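Robot arms learn to do the dishes from fewer demos

I finally got over to Cudgate on Monday to see what the Ponimel folks have been up to, and I came home with a notebook full of scribbles and a strong urge to reorganize my kitchen. They've got a new training method they call Mito, and the short version is that it lets a two-armed robot learn a household job from a lot fewer human demonstrations (good news for whoever has to sit there giving them!).

The usual way, a person steers the arms through a task over and over and the software learns to copy the moves. For plates in a rack, the team's older setup needed 3,000 of those runs before it was any good. Mito got there with 1,000. The trick is that it chops each run into little pieces, like reach, grip, tilt and let go, and then mixes pieces from different runs into new practice material. So one decent grip gets used again and again with all kinds of endings.

I asked about the scores, of course. On plates and racks the robot had seen in training, the old method finished the job 67 percent of the time and Mito finished 70. That's a small bump, and they were quick to say so themselves. The part they're excited about is getting it with a third of the data, and I have to say I was pretty excited too, standing there with my coffee going cold.

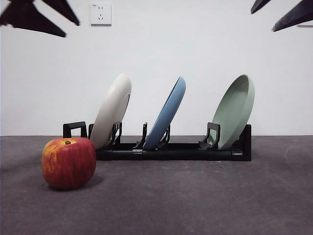
Plates are a mean test, by the way. They're thin, they like to roll, and if you come in at the wrong angle you knock the next one over. Fruit is easier to grab but it never comes in the same shape twice, so the team likes working with both.

What Mito can't do yet is recover well from a fumble. The practice pieces mostly come from runs that went fine, so the robot doesn't have much to go on when a plate slips. They want to start recording the bad runs on purpose, which sounds like a fun afternoon for somebody. Next up is a trial on the bigger MacKinnon arms in August, and I've already asked if I can come back for that one.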